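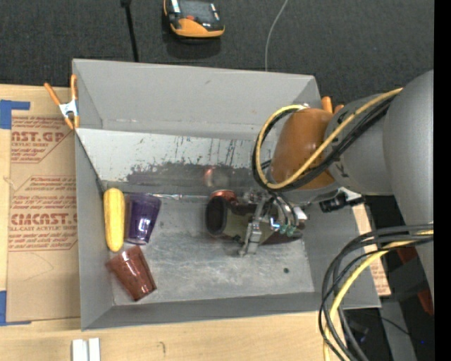 Magazine > Celebrations > Planning

Features Recipes Style Travel Subscribe

The Long Table Is Back, and It Wants You to Pass the Potatoes

Somewhere between the plated chicken and the taco truck, wedding dinners found their way back to the big shared platter, and I could not be happier! I have eaten at 7 receptions since last September, and the ones I still talk about all had one thing in common: somebody I had never met leaned over and asked if I wanted the last roasted carrot.

Family-style service is simple enough. The food comes out on platters and in deep bowls, one set for every stretch of table, and guests help themselves. What it does to a room is wonderful. Shy cousins start talking. Kids get to skip the thing with mushrooms. Your college roommate ends up serving your grandfather, and by dessert they're trading phone numbers (this happened at Trimwood, an old orchard barn with a kitchen the size of a closet).

It does take some planning. Platters eat up space, so the flowers have to go low or go away. At Flavell, where the dining hall has long, narrow tables, the couple put herbs in small jars down the middle and saved the tall arrangements for the bar. Two people can share a bowl of salad easily. Sixteen can't, and the far end will be staring at an empty dish while the near end goes back for more. Ask your caterer how many guests each platter serves, and then ask how refills work.

Ask about rentals, too. One bride I spoke with had budgeted for plates and glasses and then got a $600 quote for serving pieces alone. She ended up borrowing bowls from both sides of the family, all different, and the tables looked fantastic. Her mother-in-law's chipped blue one got more compliments than the cake!

And please, think about the menu in terms of passing. Braised short ribs, green beans, warm bread, anything with a good sturdy spoon. Soup is a brave choice. I've seen it done once, in ladles, by candlelight, and I held my breath the whole way down the table.

Related
Late-Night Snacks Your Dance Floor Will Love
Small Cakes, Big Dessert Tables
Seating Charts Without Tears
Backyard Receptions: Where to Put the Kitchen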